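Randdale Robotics Club Handbook
Section 4: Setting Up for a Recording Session

24/12/2025
By Slavica Zupan

Okay, so you've finished the safety talk, you've got your login, and now you want to get your hands on the grippers. Good! This section takes you from a cold start to your first usable take. I rewrote it over the last few weeks, since the September version still had us using the old head strap and half the steps didn't match anymore. If you find a mistake, write it on the sheet by the door and I'll fix it.

We have two pairs of hand-held grippers, Hadham and Tronia. Please don't mix a left from one with a right from the other. They'll pair just fine and you'll get no warning at all, and then your tracks come out shifted and you'll spend an evening blaming the software (I did).

4.1 Before you pick anything up

1. Check the charge on both grippers. You want 20 percent or better on each one. Under that they still work, but they drop out in the middle of a take.

2. Wipe the marker faces on the cubes with the dry cloth. Dry only! Spray cleaner leaves a film and the markers get shiny.

3. Start Stan. Stan is the laptop that does the recording, and he takes his time. Wait for the session window to open before you turn on the grippers, or he won't find them and you'll have to start him over.

4. Pick your task card and read both sides. The back has the starting positions, and people skip it constantly.

CAUTION: Look at the floor before you put the headset on. You lose a good bit of your side vision with it, and cords are easy to catch with a toe. Walk your path once with bare eyes first.

4.2 Dressing the table

5. Put out only what the task card asks for. For the cup-and-straw cards, that's the clear cup, the straw, and the flower vase for background. I like the vase toward the far side, where your elbows can't reach it.

6. Leave room to work in front of the cup. If you have to lean over to get to it, move the cup and not yourself.

7. Push back any chair you'd bump with a hip. You'll be stepping sideways more than you expect.
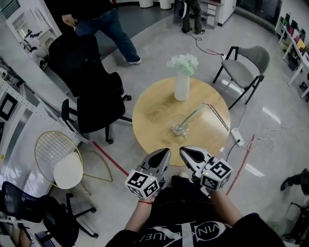 8. Turn on the left gripper, then the right. Wait for green on both cubes. If one stays dark, turn both off, count to five, and go again in the same order.

9. Hold them pointing forward, with the jaws just short of the near edge of the table. Everyone calls this "home." Every take starts at home and ends at home.

NOTE: Keep your wrists loose. New members squeeze like they're hanging off a cliff, and the motion comes out jerky. Shake your arms out between takes, it really helps.

4.3 Recording a take

10. Say "ready" out loud so your partner can press record. Hold still at home until you hear the beep.

11. Do the task at a normal, slightly lazy speed. Don't rush it! A slow take can be trimmed, but a fast one with blurry markers goes straight in the trash.

12. If you drop something, keep going if you can pick it up cleanly. If it rolled off the table, say "scrap" and go back to home.

13. Keep the marker faces where the headset can see them. The usual mistake is rolling the right wrist inward when you close on the straw, which hides the cube for a second or two.

14. Go back to home, hold, and wait for the second beep. Your partner types in the card number and you're done with that one.

A full set is 16 takes. I'd stop halfway and trade places with your partner, because your shoulders will be complaining by then (mine always are) and tired takes look tired.

CAUTION: Fingers stay out of the jaws while the power is on. They don't pinch hard, but they do pinch.

4.4 Packing up

15. Turn off right, then left, and set both on the charger with the jaws closed.

16. Let Stan finish copying before you close the lid. The bar sits at the end for ages and looks frozen. Leave it alone.

Put the task card back in the box with your initials on it, and if a take looked strange on playback, add a note saying which one. Section 5 covers checking your tracks and what to do when a marker goes missing.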